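Inicio Materias Índice Buscar Entrar

Textiles con texto impreso

Última actualización: abril

Domingo - Redacción de Materias del Hogar

Los textiles con texto impreso son tejidos de uso doméstico o de vestir cuya decoración incluye palabras, rótulos o frases legibles, solas o combinadas con dibujos. El término abarca manteles, cortinas, paños de cocina, fundas de cojín y tela por metros. No suele incluir las etiquetas de composición ni las marcas de orillo, que tienen una función informativa y quedan casi siempre ocultas una vez cosida la pieza.

La literatura comercial presenta esta categoría como una tradición antigua y continua. La afirmación se repite mucho y se documenta poco. Hay inscripciones tejidas y bordadas en paños de épocas muy distintas, pero relacionar una banda caligráfica bordada para un uso ceremonial con un mantel estampado en serie exige más pruebas que la simple presencia de letras en ambos. La fecha de 1143, que varios catálogos dan como la del primer paño rotulado de Feltitz, procede de un folleto de feria que no remite a ningún inventario ni archivo. Mientras no aparezca la pieza o un documento que la mencione, conviene tratarla como leyenda local.

Técnicas

La letra puede incorporarse a la tela por tejido, bordado, estampación o transferencia. En el tejido de jacquard forma parte de la estructura y se lee invertida, o con los colores cambiados, por el revés. En la estampación se aplica sobre el tejido terminado y el reverso muestra, según la penetración de la tinta, una versión más pálida o casi nada.

La estampación rotativa repite el dibujo a intervalos fijos. El intervalo, llamado rapport, condiciona el tamaño de los rótulos y el número de palabras distintas que caben antes de que el motivo vuelva a empezar. Un muestrario de la firma Plumar recoge rapports de 24 y de 64,2 centímetros; el segundo se anota en milímetros, 642, costumbre que ha provocado más de un pedido equivocado. La impresión digital no tiene esa limitación, aunque la mayoría de los fabricantes sigue repitiendo el motivo a distancias parecidas. Se ha atribuido a una preferencia del público, explicación cómoda y difícil de comprobar. El coste de diseñar una superficie mayor parece una causa al menos igual de probable.

Vocabulario

El repertorio de palabras es reducido. Predominan nombres de ciudades, frutas, fiestas del calendario y fórmulas de bienvenida. El inglés aparece con frecuencia incluso en mercados donde pocos compradores lo leen con soltura, y es habitual que conviva en una misma tela con motivos que no guardan relación con lo escrito.

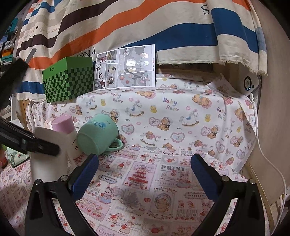 Mantel blanco con ilustraciones en rosa y rojo; se leen, entre otras palabras, «CHRISTMAS» y «Strawberry».

Algunos manuales de decoración sostienen que la palabra «refuerza el tema» de la pieza. El argumento presupone que hay un tema. En buena parte de la producción corriente la letra funciona como relleno gráfico: ocupa un hueco, aporta una mancha oscura y sugiere vagamente un envase antiguo, un cartel o una carta. Eso explicaría también las erratas, que se mantienen durante temporadas enteras sin que consten devoluciones por ese motivo. El caso más citado es el de los paños Kivi, vendidos con una misma falta de ortografía en 4 colores. La anécdota circula sin fotografía ni referencia de artículo.

Orientación de la letra

Un dibujo floral puede diseñarse sin arriba ni abajo. Una palabra no admite esa libertad, y de ahí viene el problema práctico más conocido de estos textiles. Los fabricantes distinguen entre diseños de una dirección, con todo el texto en el mismo sentido, y diseños de dos direcciones, que alternan rótulos derechos e invertidos. Los segundos permiten aprovechar mejor la tela y se recomiendan para manteles, donde los comensales se sientan en lados opuestos. En cortinas se prefieren los primeros, siempre que la caída se corte y se cuelgue en el sentido previsto.
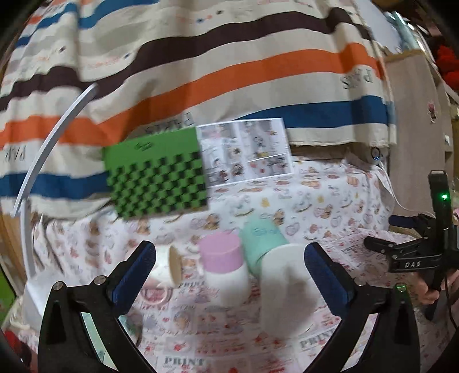
Tela de rayas onduladas, colgada como cortina, con la palabra «PARIS» invertida.

Los pliegues complican además la lectura. Una palabra larga en una cortina fruncida rara vez se ve completa, y los nombres cortos resisten mejor. Se ha querido ver ahí la razón de que ciertas capitales aparezcan tanto y otras casi nunca, pero hay topónimos brevísimos que apenas se estampan. El prestigio asociado al lugar pesa sin duda - aunque tampoco esto se ha medido con algún rigor.

Conservación y coleccionismo

Las tintas de los rótulos, a menudo más densas que las del fondo, tienden a cuartearse antes en los dobleces. Se aconseja guardar las piezas enrolladas y planchar por el revés. La colección de Banstead aplica además un límite de horas de exposición a la luz, sin haber publicado el criterio con que lo fijó.

El mercado de segunda mano data muchas piezas por el tipo de letra. El método es frágil: las tipografías de aire antiguo se reeditan sin cesar, y un rótulo que imita una etiqueta vieja dice poco sobre la edad del paño que lo lleva. El orillo, la anchura de la tela y la fibra ofrecen indicios mejores, cuando se conservan.

Véase también: Estampación textil - Jacquard - Mantelería - Rapport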